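Search this blog... Go

Quick one tonight, it's nearly 11 and I still have to rename a pile of files. People keep asking how the teleop stuff is going so – it's going. Slow. My hands are better at it than they were in May, thats something.

Set up is the same as last time. Simulated room, simulated Franka, me on the other end with the little controller and a headset that squashes my nose. I drive the arm through the task, the sim logs everything, and later a policy gets trained on what I did. Target is 1000 demos on the table scenes before Ilse Sperling lets us start training for real. We have 832. Some of those are bad. I know which ones are mine.

Today was clutter. Bowl, hand drill, CD, blue thing, all on one table, and you have to get in and out without knocking the neighbors.
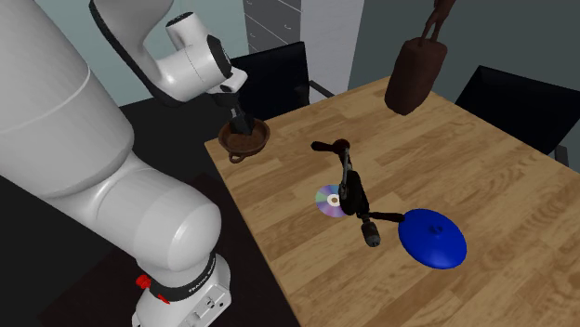

What gets me every time is the approach. I come in too fast, then stop, then wiggle. Châu Nghiêm watched over my shoulder for a while and said the wiggle is the problem – the model learns the wiggle. Copies it perfectly. So now I try to do one smooth move and if I feel a wiggle coming I bail out and reset. Costs time. Threw out 86 episodes last week for exactly this, and yes it hurt.

Things I wrote on the back of my hand, more or less:

Wrist first, then down. Don't rotate while descending.
Pause before closing but not a long pause, long pauses get learned too.
Open wide. Wider than you think.
If the depth feels wrong it is wrong, move your head.

The depth thing is the worst. On a flat monitor I was guessing half the time, in the headset it's ok until I get tired and then I'm guessing again. Theda Nolte swears by switching between two camera views. I get lost when I do that, come back and push left when I mean right.

The drill is my least favorite object ever. Crank on one side, long handle, where do you even grab it. I go for the body. Theda goes for the handle. Ilse says leave both in, variety is good, so there are two schools of drill now.
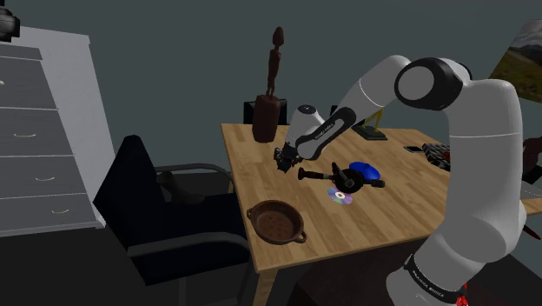 Filed under: Robots, Teleop diary

Also had a go at the correction mode, where the policy drives and you only take over when it's about to do something dumb. Way less tiring. But you have to catch it early and I'm always a beat late – by the time I grab the controls it's already leaning on something. Ottmar Vogler is weirdly good at this, says he watches the wrist and ignores the fingers. Trying that tomorow.

Oh and whoever asked about hand guiding, like physically pushing a real arm around: did it once, at the lab in Basum. Felt great, much more natural, but my arms were in the recordings and we couldn't use any of the video. Maybe again when the real one is free.

Ok. Files. Night.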